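Clarncombe Toy Library, minutes of the winter meeting, 13 February 2024 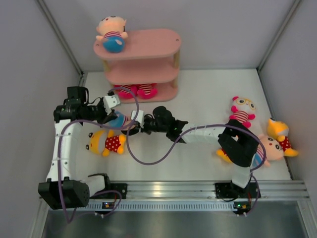

We got going a little late (my fault, I had the key) and six of us squeezed in near the radiator. I'm doing the minutes again, so forgive the spelling!

Last month's minutes were fine apart from the bank balance, which I'd typed as $3258 when it should have been $3195. Fixed now, sorry everyone.

Opening hours came next and took forever. Half the room wants a late evening, the other half says we can't cover the one we already have. We'll try one late opening in February and see who turns up.

We use cookies to improve your visit. Accept all | Manage settings

Then the Wasilewska Hall rent. It's going up by $95 and we all grumbled, but the hall is warm and has parking, so we voted yes. I'll write and ask if we can keep the back closet – that's where the puzzles live.

Overdue loans: plenty! I'm sending out reminders this week, friendly ones. No fines, we've been over that before and I don't think any of us wants to open it up again.

The Numance catalog went around the table. Lovely train sets, scary prices. Tirnoseck is cheaper for board games, so I'm getting a quote from them first.

Next meeting is same place, same time, and it's my turn to bring cookies.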